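# Episode 548
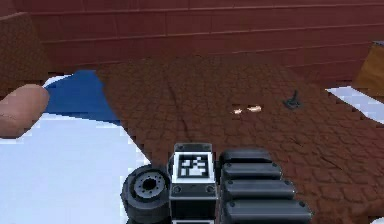
The planner had stopped answering at twenty past two in the morning, and I was the only person still logged in to the simulator at Drorow. My job was to find out why the arm refused to move. We had given it a new room for the night, one that the generator built by itself from a list of textures and old shapes, and the generator had no taste at all. It chose a dark maroon wall and a ground like cobbles or fish scales, and on this ground it put two small cream-colored things, side by side, with a narrow gap between them. The task file called them "item_a" and "item_b". I called them the eggs, although I did not know what they were.

The instruction for the episode was one line: pick up the left one, do not touch the right one.

I opened the log. The planner had made its request for a path, and the collision checker had said no. It had asked again with a different wrist angle, and the checker had said no again. It did this 2449 times. Then it stopped asking, and the log had only the clock in it, one line every second.

In my country my grandmother kept hens. When I was small she sent me to the hen house before school, and she told me always the same thing, to take one and leave one, so the hen would come back to the same nest. My hand was small and still it was too big. I remember very well the feeling of turning my fingers sideways in the straw and trying to be thin.

I made tea and read the checker's settings. The safety margin was 20 millimeters on every side of the gripper. A person from the Pollado project had asked for it in May, when a real arm broke a real tray, and after that every robot we simulated was dressed in this invisible thick coat. With the coat on, no finger could go in the gap between the eggs. The planner was not broken. It was a polite guest who stands at the door because the door is narrow.

I could change one number and go to bed. The file was open in front of me and the cursor was already on the number.

I wrote 2.

The planner gave a path in less than one second. I played it slowly, one step for each press of the key. The gripper opened, turned its wrist, and came down from the near side. It went past the dark thing with the little stem, which I was afraid of, and it did not brush it. One finger went into the gap. On the distance graph the blue line fell and fell, and stayed a little above zero, and I noticed that I was holding my own hand sideways on the desk.

Then the left egg came up. The right one moved by less than the width of a line, and the checker wrote CONTACT in red letters and closed the episode as failed.

I ran it again and it failed in the same way. The planner knew where the eggs were from a perception model called Grewal, and Grewal was never completely sure. It gave every object a position and also a small cloud of doubt around the position. The path was perfect for the middle of the cloud. The egg was at the side of it.

So I did what I should have done at the beginning, and stopped arguing with the number. I wrote a small function that took the doubt from Grewal and used it as the margin, a different one for each object and each moment. Far away, the coat was thick. When the wrist camera came close and Grewal became more sure, the coat became thin. It was eleven lines with the comments. I am slow at comments, because I look up words for them, and outside the window the first bus had already passed when I finished.

I pressed the key and took my hands away from the keyboard.

This time the arm went down half of the way and waited. I had not told it to wait. I mean that I had not written the word anywhere, but the margin was still too big, and the planner could find nothing, so it held the gripper in the air while Grewal looked. The doubt became smaller. The arm came down a little more and looked again. It was the way I used to stand in the hen house until my eyes learned the dark.

The left one came up. The right one stayed, and the graph did not show even a tremble.

I saved the branch under the name "plendetti", for the village where the hens were, and in the message field I wrote that the margin now depends on the uncertainty from perception. Then I saw that episode 549 had started by itself. The wall was green, and there were three things on the ground.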